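Dandeo G2 Hand-Held Gripper: Review After One Fault and One Repair

Last updated: November

The Dandeo G2 is a two-finger, trigger-operated gripper for recording manipulation tasks by hand. We have used one unit for household work, mostly laundry: pairing socks, folding small cloths, clearing beds. It has logged 800 recorded tasks so far. The first 700 were uneventful. The fault described below took up most of the rest, and it is the reason this review is less favorable than the one I had drafted.

Mechanically the design is simple. Squeezing the trigger drives two linkage arms, and the arms carry small fingertips with rubber pads. Grip on knit fabric is good. Ribbed cuffs hold well, and thin cotton can be picked up from a made bed without dragging the sheet along. Finger travel is smooth across the full stroke when the unit is healthy.

The fault was a late release. With the trigger fully open, the left finger stayed closed for a moment and then sprang back. On task 714 it did not spring back at all, and the item had to be pulled out by hand. The position log reported both fingers open the whole time. The encoder reads the drive shaft, upstream of the linkage, so a finger that sticks is invisible to the software.

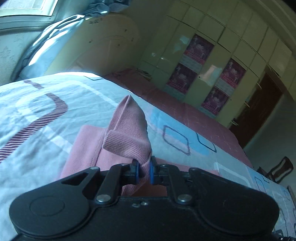 Lint was the first suspect, and cleaning the pivots did help for a short while. The real cause was a retaining clip on the left linkage that had worked out of its groove and let the arm tilt under load. A tilted arm binds. Soft goods make this worse, as the operator tends to squeeze harder on something that compresses and the extra force all goes into the joint.

There is a safety side to this. When the stuck finger let go, it did so with the spring at full tension, and the gap at the base of the linkage is wide enough to admit a fingertip. The manual has one line about pinch points, placed in the shipping section. Dandeo should move it to the front – and add a guard.

Support was adequate. The replacement clip arrived with a printed sheet and no torque value for the cover screws. We fitted a heavier clip from Chuensuk instead, at a cost well below the Dandeo service kit, and the fault has not returned in the 79 tasks recorded with it. The Skekier wrist strap we use with the unit was not affected.

We went back through the earlier logs and pulled 214 recordings where the release looked slow. These are now excluded from the Plarkiscombe set. Anyone with a unit of the same age should compare video against the position log before trusting the open and close times.

Good pads, comfortable trigger, poor fault reporting. I would buy it again with the heavier clip fitted from the start.

Related items
Chuensuk retaining clips, mixed sizes
Skekier wrist strap: long-term review
Cleaning lint from small pivots
Checking position logs against video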